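Twin-arm cells on the returns bench: questions from staff

Issued by Şengül Baysal, process engineering, Gündoğdu site. Replaces the August sheet. Last revised 23 Nov 2019.

What work is moving to the cells?

Handling of small electrical returns: USB chargers, plug adapters and power strips. The arms are being taught to pick up a charger, turn it to suit the outlet and plug it into a strip. Opening cartons, reading customer notes and deciding what is scrap all stay with the bench team.

Why chargers first?

They make up most of what arrives in the mixed crates, and repeated plugging is the task most often named in wrist complaints. Of 2914 returns logged in the trial period, 363 needed a second check by hand. Those checks are still done by people and will be next year. 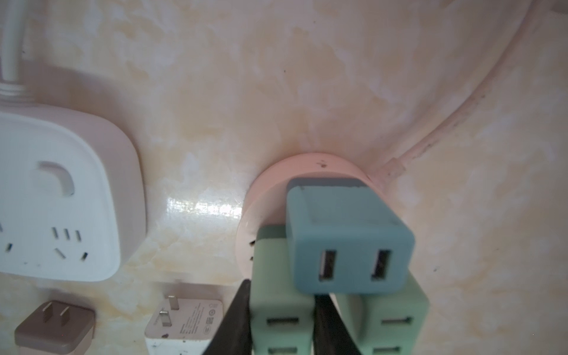
Wrist view: gripper fingers among the charger blocks at the pink hub.

Will anyone lose their post?

No post is being removed under this project. Two bench positions become cell operator positions at the same grade. Anyone who prefers to remain on manual inspection may do so - tell Müzeyyen Sarıgül in writing before the rota is fixed.

What does a cell operator do during a shift?

Lays out the items, starts the run, watches it, and records the result. An operator also takes over when an arm stops with a part in its grip. One operator looks after one cell. A proposal to give one person two cells was withdrawn after the trial.

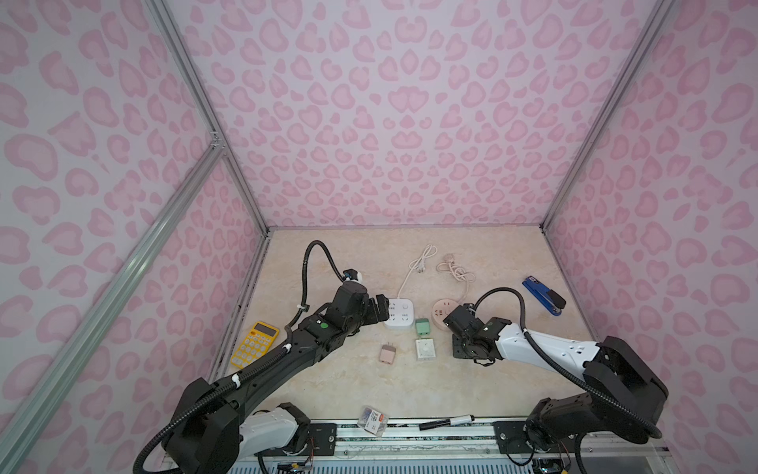
Layout does not need to be exact. Items may lie at any angle, provided both arms can reach the ones being used. Leave space between a charger and its neighbour where you can, as the fingers need clearance on both sides.

What training is given?

Five half-days, paid at the normal rate. The first covers stopping and restarting the cell, and you will not be asked to work near a powered arm until it is signed off. Raphaël Cordier from Verka teaches the sessions on fault codes. Nazmiye Canpolat takes the rest.

Does the cell record me?

The cameras record the work area and the grippers. Hands will appear if you reach in to reset a part. Recordings are kept for 188 days and are used for teaching the arms and tracing faults. They are not used for timing individuals, and supervisors have no access to them.
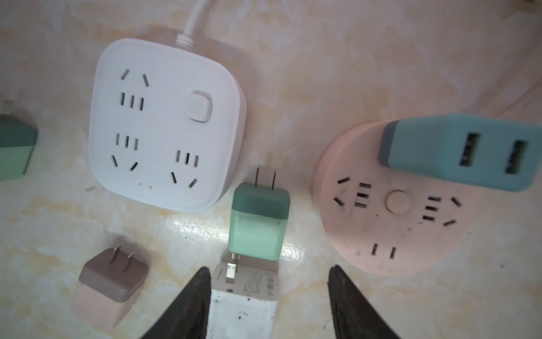 Wrist view: white and pink strips, with chargers lying at different angles.

Is there a pick rate to meet?

Not for operators. The cell has its own target, reviewed monthly. A slow run is logged against the cell. If you are asked to make up the difference by hand, refer the request to Eylül Yüksel.

Can I reach in while the arms are still?

Only after pressing stop and waiting for the lamp on the operator panel to change. An arm holding position looks the same as one that is switched off - do not judge by eye.

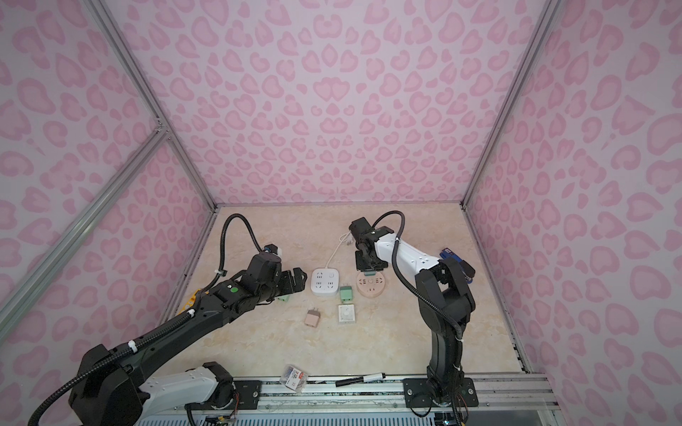 The same rule applies to small jobs such as straightening a cable or turning a plug over. Use the panel each time, and log the stop under code 5. Stops under this code do not count against the shift.

Who do I contact about something not covered?

Eylül Yüksel for rotas and grading, Şengül Baysal for the cells themselves. Written questions can be left in the tray by the returns desk and will be added to the next revision.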